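Speaker notes, 4/10/19
Printing a charity art zine on a small press

Slide 1 – Scope
Covers layout, paper and binding for the Lerkisik zine. Pricing is in the Clidport handout. Keep this slide to 2 minutes.

Slide 2 – Page count
Saddle stitch needs a multiple of 4. The Lerkisik issue ran to 20 pages, cover included. Drawings were scanned in grayscale and placed at full width.
Mention the inner margin: 11 mm on the center spread, less on the outer sheets.
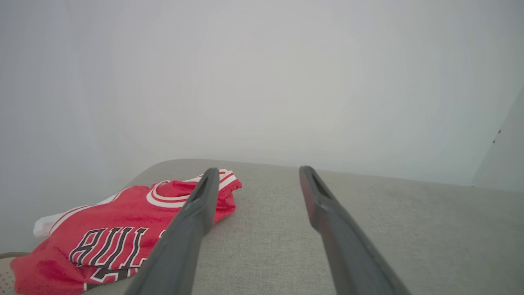
Slide 3 – Paper
Zidel uncoated for the inside, a heavier sheet for the cover. Pencil work holds its midtones better on uncoated stock. Ink wash does not – it sinks and goes flat, so lift the curves before export.
Pass the samples along the rows.

Slide 4 – Color
One spot red, printed as a second pass. Registration drifted on the Goodwin press as the drum warmed up. Trap the red under the black line and avoid fine red type.

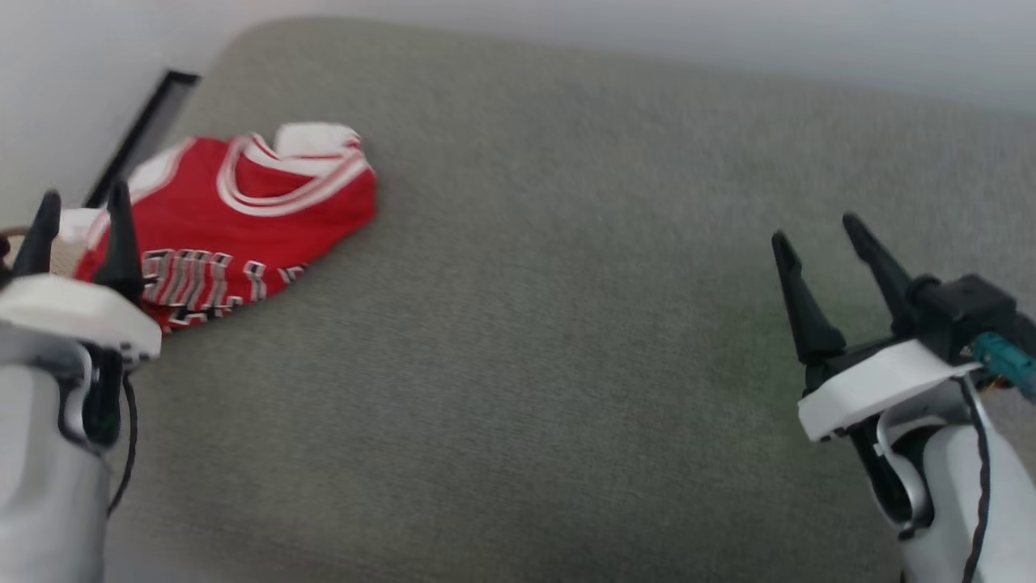
Red jersey with white trim on gray upholstery.

Slide 5 – Binding and trim
Two staples, then fold, then trim the fore edge last. Check the first copy against the proof before running the rest.
Questions, then the sign-up sheet for the November issue.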